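Site visit: Flarncombe marsh nest monitoring station, July 20, 2020

The station at Flarncombe runs 4 fixed cameras on tern and plover nests from May until the last chicks leave. The open day covered the hide, the equipment shed and the data room. The hide sits on the landward side of the lagoon, on a gravel bank.

Two cameras face the gravel island known as Ako. The other two cover Tan, a lower bank that floods on spring tides. Each unit takes a still every minute in daylight and switches to infrared at dusk. Power is solar, with one battery box per pair. Cable runs are buried where foxes have chewed them in past seasons.

Images go by radio link to the data room, where a program called Jodora sorts them into adult present, adult absent and unclear. A busy day gives around 3000 stills for the two Ako units together. Staff check 500 of these by hand and log every disagreement with the software. Most errors come from heat shimmer after midday and from gulls standing near a nest scrape.

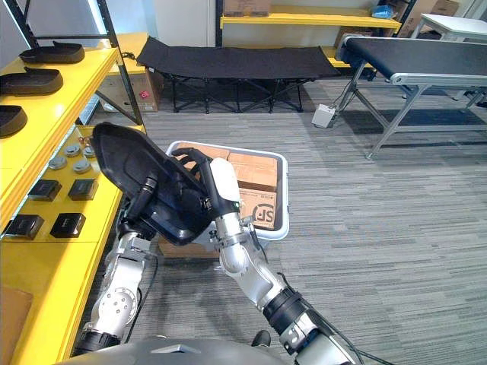 Fledging dates are harder to fix than hatching dates. Tern chicks walk off the scrape within days and shelter in the vegetation, out of view of a fixed lens. The station records the last confirmed sighting and treats it as a minimum age. A second hide on the north side would help with this, but access crosses soft mud and the boardwalk stops well short.

Parking is on the sea wall. The path to the hide is uneven and has no handrail.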